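Good Practice for Operating a Two-Arm Mobile Manipulator in Occupied Homes

Student project report, Robotics Engineering
Author: Satish Prajapati
Submitted: 2019-09-18

Summary

The project produced a set of working rules for running a two-arm robot in a home where people are living. Existing safety rules available to the group were written for fenced industrial cells and for laboratory benches. They assume a closed area, trained adults and a floor with nothing on it. The rules below were drafted in Zellville, tried during household cleaning tasks, and revised twice.

1. Scope

The rules cover tasks at floor level and at counter height, carried out with two arms and parallel grippers. Sweeping was chosen as the main test task. It uses a long tool, it brings the arms low, and the tool moves outside the space the arms themselves take up. Lifting people, handling hot liquids and working on stairs are excluded.

2. Terms

Work area: the floor the arms and any held tool can reach from the current base position.
Tool reach: the distance from the gripper to the farthest point of a held object.
Adjoining area: any room or passage open to the work area without a closed door.
Observer: a person with the stop button in hand and no other duty.

3. Method

Draft rules were written from a task analysis and then applied over 27 sessions in July. After each session the operator and the observer filled in a one-page form. A rule was kept if both could apply it without asking what it meant. A rule that was skipped was either reworded or dropped. The session log, kept in the Tratska project folder, reached 2462 entries, most of them routine arm state changes. Entries were sorted by hand into stops, pauses and notes.

The first draft had separate rules for each arm. These were merged in the second draft, as the forms showed that operators lost track of the arm that was not holding the tool.

4. Rules for preparation

4.1 Walk the work area and every adjoining area before power is applied to the arms.
4.2 Record each cable on the floor, including cables beyond a doorway.
4.3 Measure tool reach with the tool in the gripper. The figure on the tool's packaging is not accepted.
4.4 Set the arm speed limit to 200 mm/s for any session in an occupied home. The limit applies to the tool tip as well as the gripper.
4.5 Test the stop button once with the arms raised and once with the arms low.

5. Rules for operation

5.1 The idle arm stays above the floor with its gripper empty, on its own side of the work area.
5.2 A long-handled tool is held in one gripper only. The upper end of the handle is part of the tool and needs its own clearance.
5.3 Buckets, dustpans and stools inside the work area are treated as obstacles unless they belong to the current step.
5.4 Arm cables are checked for slack at each change of base position.
5.5 An open doorway is a boundary. Neither the gripper nor the tool crosses it without a new check under 4.1.
5.6 A child in an adjoining area is watched by an adult who is not the operator or the observer. If the child moves toward the doorway, the observer stops the arms. The operator does not try to finish the stroke.

Rule 5.5 had the longest discussion. Jansen, the second group member, argued for a fixed distance from the threshold. This was tried and given up, as door frames and room sizes varied too much for one value. The threshold itself was easier to see and to agree on.

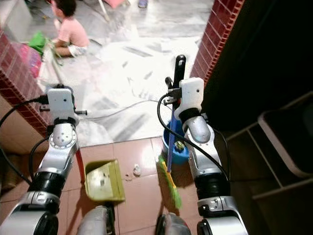 6. Findings

The preparation rules were followed with few problems. Rule 4.2 took the most time, and the forms often listed a cable that had been missed on the first walk. Rule 5.3 was the most often misread. Operators asked whether a dustpan was an obstacle while the broom was moving toward it. The wording "unless they belong to the current step" was added for this reason.

7. Limits and further work

The group had 2 members, so operator and observer swapped roles between sessions and neither was new to the rules. The rules should be tested by people who did not write them. Homes with pets were not visited. A printed checklist in the Sundex form layout is in the appendix, with one line per rule and a space for initials.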